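An Afternoon at the Brundance Open Lab

I had been looking forward to this visit since October, when a friend passed along the sign-up sheet, and I'm happy to say it was well worth the drive (and the parking, which is another story). Brundance opens its doors to the public for one afternoon, and our group of 10 was lucky enough to get the sample-handling cell, which goes by the name of Dovis.

We didn't go straight to the real thing. Our guide sat us down first with coffee and the simulated version, built so that every change to the layout can be tried on a screen before anyone picks up a wrench. I could have stayed there all day! The arm stands on a black block bolted, in the real cell, to a table full of tiny holes, and those holes are the whole secret of the place. Every holder sits at a known hole, so if a plate has to move, you move it over by so many holes and type the same number into the software — no tape measure needed.
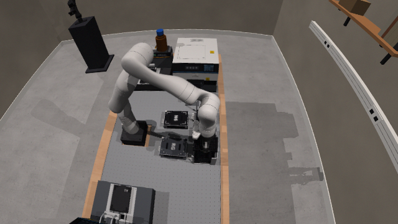
Setting Up and Looking After the Arm

Before a long run, the arm goes through what they call the touch-off. It lowers its gripper over the black grid-topped block, stops just short, and one of the technicians slides a feeler gauge underneath. Then it does the same at each plate position near the base. The full round takes 60 minutes if all goes well. If one reading is off, they loosen that mount, reseat it, and start again from the block, which sounded to me like a lesson in patience.

The gripper gets a wipe-down every morning and new finger pads after 400 hours. The pads come from a small supplier called Flumemum, and we passed a worn pair from hand to hand. I was surprised how little wear it takes to spoil a grip. Joint covers come off twice a year, and the technicians listen to each joint as it turns slowly, one at a time, before they put them back.

We finally got to the real cell at 2 o'clock and watched a touch-off from behind the line. Next season they hope to show the Phuthong cell as well, and I have already put my name down.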